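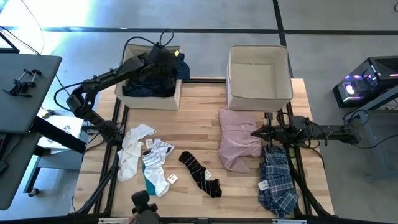 Wool sweaters should be washed less often than most of us wash them, and I would like to answer the question about this from the Findham list a little longer than I did last time. My first answer was too short and I think it caused a misunderstanding. I wrote "sort before you wash" and three people asked me what there is to sort in a home with one person. For me it is only a table and two open fabric bins standing along the far edge of it, side by side. One is for things that need water, the other is for things that need only air. The second one should be fuller at the end.

The question was this:

> I have moved from a house with a garden to an apartment in Lullberg
> and now I must do all my knitwear in the bathroom. In November I
> washed a gray cardigan by hand and it came out two sizes longer. The
> label says hand wash, so I did everything as it says. I used Fivia
> wool soap, the one with the green cap. Is it the soap? Also, how
> often do you all wash such things? My mother did it once a year and
> her sweaters lived longer than mine.

It is not the soap, in my opinion. I have used Fivia for 13 years and the only bad thing I can say is the smell, which stays for a long time. Soap can make wool rough if it is too strong, but it does not make it long. A cardigan becomes long when it is lifted from the water by the shoulders. Wet wool is very heavy and the lower part pulls the upper part down. I ruined a good one like this myself, before I knew.

Your mother was right, or almost right. Once a year is enough for a thick sweater that you wear over a shirt. For a thin one that touches the skin I would say three or four times in a winter, and between this you let it rest one day after each wearing. I put mine over the back of a chair, not in the sun.
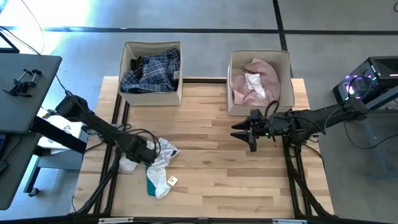
Navy plaid in the left bin, pink and white in the right.

Sorting

I do not sort by color first, and here I know that many on this list do not agree. I sort by what the cloth can bear. A cotton shirt and a wool sweater may both be dark blue, but they should not be in the same water. Only after this do I look at color, and then I keep new red things and new dark things alone for the first wash or two.

Look in the pockets and close the zippers. If there is a hole, mend it before the wash and not after — a hole the size of a pea can be the size of a coin when it comes out. For holes in places where people will see them, I still go to Shaikh near the station, because my own darning is strong but not beautiful. They ask you to bring the piece clean, so for them you must do it in the other order, but tell them and they will put a holding thread in it first.

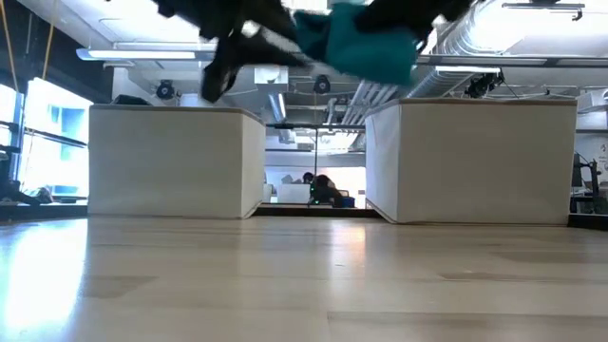 Teal cloth and the two bins.

Washing by hand in a small bathroom

Use a basin if you have one. A sink is too narrow and you begin to squeeze the wool against the sides. The water should feel like nothing on your wrist, not warm and not cold, and the rinsing water should feel the same. Put the soap in first and mix it. Then push the sweater under and leave it alone for ten minutes. Please do not rub.

When you take it out, put both hands under it, like you would carry a sleeping cat. Let the water run off, lay the sweater on a towel, roll the towel and press with your knees. I weighed my thickest one after the wash once, with the kitchen scale, and there was still almost 1,000 grams of water in it before the towel. After two towels most of this was gone.
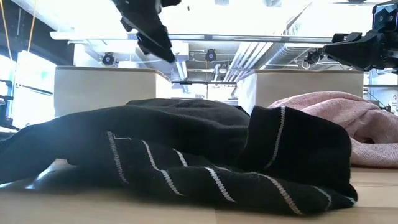
Drying flat

This is the difficult part in an apartment, I know. You need a flat place where a sweater can stay for a day and a half. A table is good if you put a dry towel under, and you must change this towel in the evening. On bare wood the water leaves marks, and dark wool can leave color too. I put the sleeves along the sides and pull the hem gently until it has the same width as before the wash. It helps to measure it before and write the number down.

For dark knits with light stripes, straighten the stripes with your fingers while the wool is still damp. If they dry in a wave, they stay in a wave until the next wash.

About the long cardigan: wet it again, press it in a towel, and push it together with flat hands to the size you want. Leave it until it is fully dry. You may need to do this two times. It will not come back completely, but in my case it was enough to wear it again.

One question from me to the list. Does anyone know if the shop in Lullberg still sells the flat drying nets which hang over the bathtub? My old one is broken at the corner and I find only the round type, which is too small for a man's sweater.

With kind regards from Findham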